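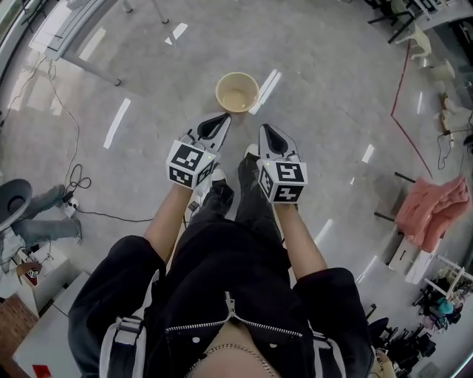
A student in last year's group asked whether a floor really belongs in a housekeeping course, given that everyone can see when one needs sweeping. According to the same student, the time would be better spent on storage and labeling.

The question is a fair one, and this handout is in part a response to it. Sweeping is covered in the final two paragraphs only. The greater part of the unit concerns what is allowed to rest on the floor of a shared workroom, and for how long.

Courses > Workplace Practice > Shared Rooms > Unit 4: Floors

Unit 4. Floors in Shared Workrooms

Reading for this unit: the Tallarico handbook, chapter on hard floors, and the Lendby room survey. Students who missed the October session should read the survey first.

1. Terms

A hard floor is any floor without carpet or matting. Polished concrete is the type most often met in converted buildings, and fine cracks and uneven color are common in it. They should be recorded when a room is first taken over and then left alone unless an edge can be felt underfoot.

A standing item is anything with legs or a base that is meant to be on the floor, such as a table or a chair. A resting item is anything that has been put there for the moment: a paper cup, a bag, a roll of tape. A running item is a cable or a hose. The three are treated differently in the room plan and should not be listed together.

2. Resting items

The paper cup is the usual case for discussion. An upright cup on open floor is low, light and close in color to many of the things around it. A person carrying something in both hands looks at the load and at the next step, and may not see it. The rule used in the Hesunport workrooms is that drinks stay on a table or a shelf at all times, including during short tasks. A cup found on the floor is picked up by whoever sees it first. Its owner is not looked for.

Bags and coats go on hooks. Where a room has no hooks, one end of one table is set aside and marked.

3. Running items

Thin black cables on a gray floor are easy to see from a standing position and hard to see from a chair. Power strips should be placed against a wall or under a table, with the spare length of each cable gathered beside the strip. Coils left in front of a seat are to be moved before the seat is used. If a cable must cross a walkway, a cover is fitted for the full width of the crossing. Tape alone is accepted for up to 2 hours.

4. Standing items and walkways

The Lendby survey recommends a clear walkway of 40 inches between tables. Seated people extend their legs farther than the plan of the room suggests, and the measurement is therefore taken with the chairs occupied. Table legs should be in line along each walkway.

Painted lines on a floor are often left over from an earlier use. Students should find out what a line means before planning around it. In the Milošević building, several old lines were kept and given a new meaning, which is entered on the room plan by the door.

5. Cleaning

Hard floors are dry swept at the end of each working day, starting at the wall farthest from the door. This takes around 10 minutes in a room of ordinary size once resting items have been cleared.

Damp mopping is done with the power strips unplugged and lifted. Ceiling lights reflected in a polished floor can hide a wet patch, so the floor should also be checked from the opposite side of the room before it is reopened.

Preparation for Unit 5

Draw a plan of one shared room you use. Mark standing, resting and running items with separate signs, and bring the plan to class.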